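Ticket 122 — left gripper count drifts during folding sessions
Project: Gulel (student team, cloth handling)
Opened by: Liên Đào
Status: closed, with one bit left over
Month: February

Hi all, me again! Opening this properly as I've been moaning about it in the group chat and somebody quite rightly told me to write it down.

The problem: when we do a folding session with both hand grippers, the finger opening reported by the left one (unit 008) slowly wanders off. At the start of a session, fully closed reads 0, as it should. By the end it reads 14 on the same scale, with the fingers shut on nothing at all. The other unit behaves itself perfectly. Our model then learns that "closed" means fourteen different things, and the arm at the Trorska workshop drops every sock we hand it.

First go, I blamed the cloth. Thin stuff squashes flat between the fingers and thick stuff doesn't, so I thought the reading might simply be honest and I was being daft.

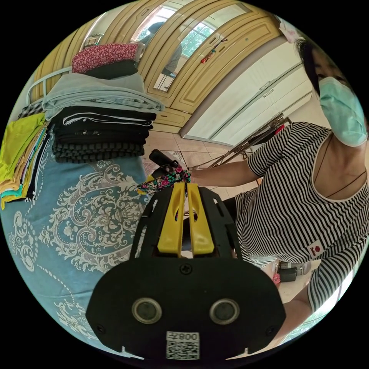 Unit 008 with the floral piece in its fingers, folded pile behind on the bed.

So I tried the floral one (thin, slippery, horrible to fold) and then a chunky knit, ten minutes each, closing on nothing between every fold. Same drift with both, so it isn't the cloth. I did feel a bit better about the floral one after that, I'd been calling it names all morning.

Second go was the software. I rolled the logger back to the version we used for the Stusine heats, and deleted the saved calibration file while I was at it. No change whatsoever. I also swapped the two cables over, half hoping the fault would move to the other unit, and it stayed put on 008. Annoying, but at least that cleared the cable and the port in one go.

Third go, timing. I left 008 switched on and untouched on the shelf for 26 minutes and it still read 0 at the end. So it doesn't mind being on, it minds being used. Then I opened and closed it by hand over and over with no cloth anywhere near it, and up it crept, 1, 2, 4, just like in a real session. 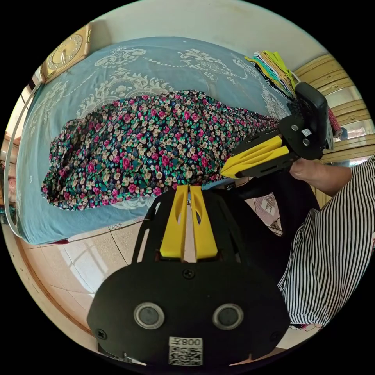

At that point I got the screwdriver out — should have done that first, I know. Inside 008 the little gear that turns the sensor was loose on its shaft. You could nudge it with a fingernail. Each hard squeeze must have been slipping it round a tiny bit, and it never slipped back. I tightened the grub screw, put a dab of thread lock on it, left it overnight and set zero again.

Test this morning at 10.40: one full session, both grippers, the whole pile of clothes. Closed reading at the start 0, closed reading at the end 0. I did a second session after lunch out of pure disbelief and got 0 again. Hooray!

What's left over: the recordings from before the fix. There are 2000 folds in the Đồng set and I don't know which ones are bad. My plan is to look for the moments where the fingers are shut between folds and shift the numbers so those come out at zero. If somebody has a script that already does something like it, please shout before I spend my weekend on it. Until that's done, don't train on anything from the left hand. Right hand data is fine to use.

Could whoever has the spare units check their grub screws too? It's four screws to get the cover off and the gear is straight in front of you. Don't lose the spring washer, mine went under the fridge.

Closing this one and I'll open a new ticket for the data clean-up.

Liên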